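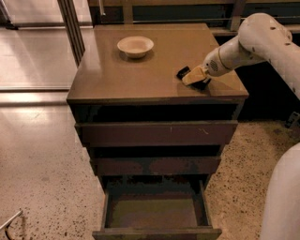
How much should be kept on top of a chest of drawers? As little as the household can stand, and in most rooms a single bowl is enough.

I have held this position for eleven years, through two apartments and one house, and I would like to set out the case in practical terms. The usual advice on storage treats the top of a cabinet as spare capacity. It is flat, it is at hand height, and it costs nothing to fill. On those grounds people put down keys, mail, chargers, a lamp, a second lamp, and then a tray to organize what has already piled up. The tray is where I part company with the advice. A tray has straight sides and a flat bottom, so it accepts paper. Once it accepts paper it accepts all paper.

A small shallow bowl behaves differently. A letter will not lie flat in it. A phone can be made to fit but looks wrong, and gets moved. What remains is the class of object that has no other home: coins, a ring, a loose button. When the bowl is full it is plainly full, and has to be emptied. I do mine in September and again when the heating goes off.

The drawers matter more than the top. A top fills up when the drawers below it are hard to use. My first cabinet, a Sobczak bought secondhand for 175 dollars, had a top drawer that stuck halfway, and everything meant for that drawer lived above it. I blamed my habits for a long time. Waxing the runners took an evening and cleared the surface within the week. Before buying a box, basket or divider, pull each drawer out fully and see whether it will go back with one hand.

Adjoa Odoi, who wrote the Lernammont column on small rooms before me, argued the other side. Her view was that a bare surface is a luxury of people with closets, and that in a one-room apartment 4 square feet of cabinet top has to work for its living. I accept the arithmetic. I do not accept that the work must be storage. A clear top is where laundry gets folded, where a bag is packed, where something is set down for a minute while the other hand finds the light switch. Those uses need empty area, and they disappear first.

Color and finish are secondary. Dark wood shows dust and a pale bowl on it is easy to find in poor light - I would go no further than that. Nor is price a guide. The Rollo line starts at 400 dollars and its drawers run no better than a decent used piece with waxed runners.

Readers with children under five may disregard the bowl and keep the coins in a closed drawer.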